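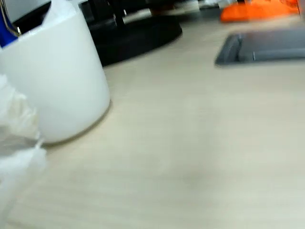

A desk during teaching work at Clastance, with a white container on the left and crumpled translucent plastic in front of it.

Clastance opens its desk-tidying lessons to other workshops

DINENTON, April – Clastance is very pleased to announce that the teaching sessions recorded at its Dinenton workshop over the winter are now open to small firms and colleges who would like to show a robot a job themselves, by hand or from a remote set of controls, and who perhaps haven't known quite where to begin.

The collection, which we have named Zunditz, holds 2000 recorded lessons covering 23 everyday desk jobs, among them putting a pen back in its pot, gathering up loose wrapping and moving papers to one side. Each job was taught in 2 ways. In the first, a person takes hold of the arm and guides it through the task; in the second, the same task is done from a chair across the room using a pair of hand controls.

We have grown very fond of the remote method, we must admit, though it does take some getting used to, and most of our newcomers needed a good morning's practice before their movements settled down (the soft plastic bags were the hardest thing of all, and still are!). Guiding by hand comes more quickly to most people, and we would gently suggest that visitors start there.

"We wanted ordinary desks with ordinary clutter on them, the sort of thing you would find in any office on a grey afternoon," said a spokesperson for Clastance. "People are welcome to come and have a go, and to bring a job of their own along if they have one in mind."

The controls were built with our neighbours at Krishnan, who will also be on hand at the open day to help with fitting and repairs. It takes place at the Dinenton workshop on Sunday from 10am, with room for 200 visitors. Entry is free, but please book a place through the Clastance website.

ENDS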